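# Writing and Marking Tools: The Hirkside Workshop Collection

The Hirkside Workshop Collection records the ordinary tools with which people write, label and mark their work. The catalog holds 2,662 entries, of which more than 1,184 concern pens, pencils and markers. Items are shown as they are used, with their repairs, stains and wear, and no attempt is made to restore them. Cataloging of this section was completed in July under the direction of Nest Penry.

Visitors may consult the printed catalog in Room 43 on Tuesday afternoons. Requests to reproduce a picture should be sent to the collections office – please quote the section title.

## Markers and Paper

Silver marker with a small white tip, at a sheet of white paper. Translucent, yellowish tape is wrapped around part of the barrel and carries a red stain.

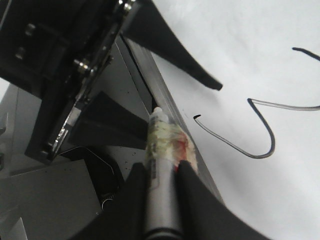 Keisha Quintanilla writes that tape was the usual way of labeling shared markers in her drafting class, and that the names wore off long before the ink ran out. She asks whether the section will be extended to include rulers and stencils.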